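Pristdale Livability Ranking: Frequently Asked Questions

Last updated 2019-11-24

What is the Pristdale ranking?

The Pristdale ranking is a yearly list of small and mid-sized towns, ordered by how well they suit the people who live in them. We started it because most of the well-known lists cover states or large cities, and a reader in a town of nine thousand people couldn't find much in them. This year's list has 111 towns.

Who puts it together?

Jannik Meinecke handles the data and the scoring. Dorin Grecu runs the resident survey and answers most of the mail. Neither of us takes money from towns, tourism offices or real estate companies.

What goes into the score?

Each town gets a score out of 200. It is made up of six parts:

Jobs and wages
Housing cost compared with local income
Health care within a half-hour drive
Weather
Parks, trails and other things to do outdoors
The resident survey

The first five parts come from public records. The last one comes from people who live in the town. Housing and jobs carry the most weight, and weather carries the least. We have had a lot of mail about weather over the years, nearly all of it from people in cold places who feel they are being marked down for something they enjoy. We lowered its weight two years ago and plan to leave it there. 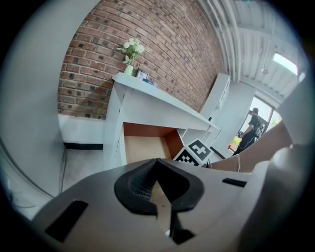
Wages are compared with local prices before they are scored. A town with modest pay and low rent can come out ahead of one where pay is high and a two-bedroom apartment takes half of it. Stasiv is a good case. Its average wage is in the bottom third of our list, but it ranks well on jobs and wages once you take into account what things cost there.

Is this a ranking of the happiest towns?

No. Happiness is one question on the resident survey, and it does affect the survey part of the score. The rest of the list is about conditions. People can be unhappy in a town that scores well, and the other way around. If you have just moved somewhere and don't know anyone, a good trail system will only do so much.

How does the resident survey work?

It is a short form with 15 questions. You can fill it out online or ask for a paper copy. We ask how long you have lived in the town, whether you expect to stay, how safe you feel walking after dark, how easy it is to see a doctor, and so on. The last question is open and lets you write whatever you like. Dorin reads all of those.

A town needs at least 93 completed forms before its survey part counts. If it falls short, we use the average for towns of similar size in the same region and mark the town with an asterisk on the list.

Can I fill out the survey more than once?

One form per adult per year. Two adults in the same house may each send one. Repeat forms from the same person are removed, and we keep the most recent.

Why isn't my town on the list?

There are a few common reasons. It may be too large — we leave out anything over 80,000 people. It may be too small for the public records we rely on, which often lump the smallest places in with the rest of the county. It may also have changed its boundaries recently. When two towns merge, we wait until there are two full years of records for the new one.

You can suggest a town by e-mail. Please include the county, as there are many towns with the same name.

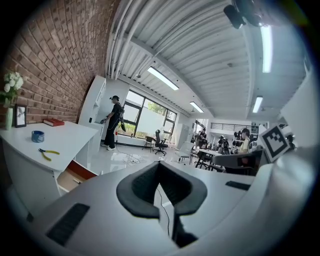

White desk along the brick wall, with flowers at the left end.

Vikance dropped a lot this year. What happened?

Vikance fell mostly on health care. Its clinic cut its hours, and the nearest full hospital is now outside the half-hour limit for most of the town. Its scores for housing and outdoor activities hardly changed. Its survey results went down a little, and many of the written comments mentioned the clinic.

A drop of a few places usually means very little. The middle of the list is crowded, and a town can move several places on a small change in score. We suggest looking at the score itself before the rank.

Why did Tromness come in first again?

It did well in every part apart from weather. It has short commutes, a hospital in town, a steady job market and more miles of trail per person than any other place on the list. Housing there is getting more expensive, and if that keeps up it will start to show in next year's score.

Should I use the ranking to decide where to move?

Use it to make a short list. Then go and visit, preferably in the worst season and for more than a weekend. Buy groceries, drive the route you would take to work at the hour you would take it, and talk to a few people who aren't trying to sell you a house. We also suggest reading the part scores, because the total may hide the one thing you care about. A retired couple can ignore jobs and wages. A family with a child who needs a specialist should probably look at health care before anything else.

Can I change the weights myself?

Yes. The full table can be downloaded as a spreadsheet from the Data page. Change the numbers in the top row and the totals will update. If you get an error, check that your weights add up to 100.

Do you count schools?

Not at present. We tried it in our second year and found that school records from different states could not be compared fairly. Test scores are reported in different ways, and class sizes were missing for many districts. Jannik is working on a version that would use graduation rates and library hours, but it will not be ready for the next list.

What about crime?

Crime is covered by the survey question on walking after dark. We don't use police figures. In a small town, one bad month can double the yearly rate, and departments don't all record the same things. 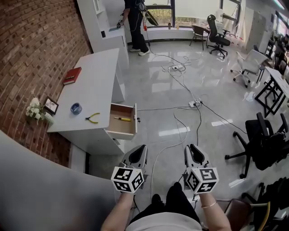

A gripper in each hand and the brick wall to the left.

When does the next list come out?

The survey closes at the end of December. Scoring takes most of the winter, and we post the new list in spring. People on the mailing list get it a day early.

Can our newspaper or website reprint the list?

You may reprint up to 20 towns with a link to the full list. Please don't change the order or round the scores. For anything longer, write to us first. Towns may mention their rank on signs and in brochures, as long as the year is shown next to it.

I found a mistake. Who do I tell?

Send it to the corrections address on the Contact page with the name of the town and, if you have it, the source of the right figure. We check corrections once a month. If a fix changes a town's rank, we update the list and note the old rank at the bottom of the page.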